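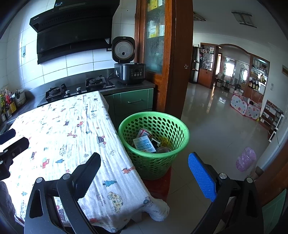 Equipment Review, Vol. 7, No. 2, p. 219

Search reviews Enter keywords All categories Go

Vosetti Paired Hand-Held Gripper Kit: Purchasing Review

Departments planning to collect household manipulation data without buying a full robot arm have for some time asked the Helbridge Equipment Office for guidance on hand-held gripper kits. This review covers the Vosetti paired kit, supplied through Ovbridge, and is written for budget holders and laboratory managers. Prices and delivery terms are those in force on March 1, 2020.

What is supplied

The kit consists of a left and a right gripper, each with a wide-angle camera mounted above the jaws, a charger, a hard case and a calibration card. The jaws are closed by hand through a pivoted linkage. The textured finger pads are replaceable and come in more than one color. Mounting a blue pad opposite a black one helps when recordings are labeled, and we recommend that departments settle on one arrangement and keep to it for the life of a project.

Storage media are not included. Neither is a computer for processing the recordings, and this second omission has caught out more than one applicant for small-equipment funds.

Cost

The quoted price is $1,262 for the pair, before tax. A maintenance pack with finger pads, pivot screws and one trigger spring costs $219. The office advises including one pack in the original order. Pads wear at the leading edge first, and a separate order placed later attracts a second shipping charge.

Applicants should also budget for operator time. In our experience this is the largest cost of any collection project, and it is the line most often missing from the forms we receive. The price of the kit is small beside it.

Performance in use

The kit was assessed in furnished homes. Kitchens that open directly onto a living area are a demanding setting: the operator passes from a brightly lit tiled wall behind the stove to a glossy floor that reflects light from the far end of the room, and the exposure of the cameras must follow. The Vosetti cameras adjusted promptly, with some loss of detail in dark appliances and cabinets. Straight lines such as tile grout curve toward the edges of the view. Software that expects a corrected picture will need the calibration file, and departments should confirm that their own tools can read it before committing funds.

Grip was satisfactory on cartons and on the rims of plastic baskets. Crumpled packaging and thin cloth were less reliable, and a wrinkled table covering could be gathered between the pads along with the object being picked up. Operators improved with practice. Round transparent containers were held well enough but were difficult to find in the recordings afterward.

The jaws open wide, and in a narrow space between a table and a counter the linkage can touch furniture. Operators working with both grippers should agree in advance which hand leads – the two tools interfere with each other over a small basket.

Comparison

The Dijkstra single unit is lighter and comes with a longer warranty. It is sold only as a right-hand tool, and a matched pair cannot be assembled from two units without changes to the mount. Departments whose tasks need one hand should consider it. Those planning folding, unpacking or lid-opening tasks should not.

Planning points

Delivery from Ovbridge took seven weeks. Orders intended for summer projects should reach this office by the end of April.

Written consent is required from every household before recording begins. A wide-angle camera takes in far more of a room than the work surface, including shelves, display cabinets and adjoining rooms, and the consent form should say so plainly.

Batteries are not interchangeable with those of the earlier Vosetti model. Departments holding the older kit should not count on sharing spares.

Assessment

Approved for purchase under the small-equipment scheme. The kit is solidly made and fairly priced for a pair. The printed manual is poor, with the calibration steps spread across separate chapters, and the office has asked Ovbridge for a corrected version. Existing users may request our own setup sheet in the meantime.

Related reviews
Dijkstra Single Hand-Held Gripper
Choosing Storage for Video Recordings
Bench Power Supplies: Revised Price List
Leasing or Buying a Small Robot Arm

© 2020 Helbridge Equipment Office | Contact us | Back to top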